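Filed under: Short Fiction / Domestic

The Good Blanket

Shahzad Kakakhel had inherited his aunt's flat in Treretholm, her debts to the window cleaner, and her linen cupboard. The flat he understood. The window cleaner he paid. The cupboard he left shut until April, when the door began opening by itself in the night and letting out pillowcases.

He rang his cousin.

"Sell it," said Danish Khattak, who had once sold a canoe and had considered himself a dealer ever since. "Vintage bedding. People are mad for it. You'll get 400 for the lot."

"It isn't vintage. Half of it's from Pagano's closing-down sale."

"Then 200."

Danish came round with a roll of bin bags and an expression of commercial promise. They pulled everything out on to the bed. There were tablecloths for tables she had never owned, and a valance that neither of them could identify and which Danish put on his head. There was a bolster. At the bottom, under a layer of old newspaper, was the good blanket.

Shahzad had forgotten it. Pink fleece, with great white bows all over it, like something designed by a committee of six-year-olds. It had come out whenever anyone was ill. He had sweated through chickenpox under those bows, and so had Danish, who later claimed to have had it worse.

"That's not worth anything," said Danish, and sat down on the edge of it.

"No."

"Hideous, really."

"Dreadful."

Neither of them moved it towards the bags.

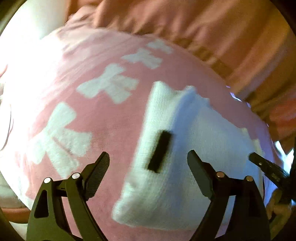 The trouble with folding is that it takes two people who agree. Their aunt had believed in thirds. Danish's mother had believed in halves, and the sisters hadn't spoken for most of one winter over a double sheet. Shahzad took two corners and went for thirds. Danish took the other two and went for halves, and the blanket rose up between them in a large pink hump and would go no further.

"You're pulling," said Danish.

"I'm folding. You're pulling."

"She'd have left it to me, you know. If she'd thought about it."

"She did think about it. She left you the Clarnulon."

The Clarnulon was a steam iron that spat brown water and had never been known to remove a crease. Danish went quiet. He was, Shahzad saw, holding his corner rather tightly for a man who dealt in canoes.

They put the tablecloths in one bag and the pillowcases in another. The valance went in last, after some persuasion. Danish carried them down to his car, two at a time, complaining on every landing, and came back up for the bolster. Shahzad had made tea by then and put it on the windowsill.

"I've got a bit of a throat," said Danish, looking at the bed.

"Have you."

"Since this morning. It comes and goes."

Shahzad drank some of his tea. Then he shook the blanket out of its halves and its thirds and handed it over.

"Back by the weekend," he said.

"Obviously," said Danish, already on the stairs.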